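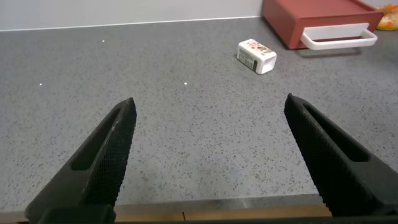
Good evening. My talk is on the old granite quarry at Tromthorpe, and why its stone was sold so far away. Stone from there was never one color. People asked for gray with small speckles, like the countertop on the slide, and paid more for it.
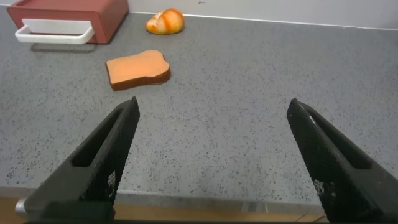
In February the road to Fanasbridge was closed by snow, so carts waited. One bill lists 280 blocks. (Pause. Show bill.)

Filed under: Talks & Local History
Print this | E-mail this

Comments (2)
My grandfather cut stone there. Thank you.
Will you repeat it in Stedach?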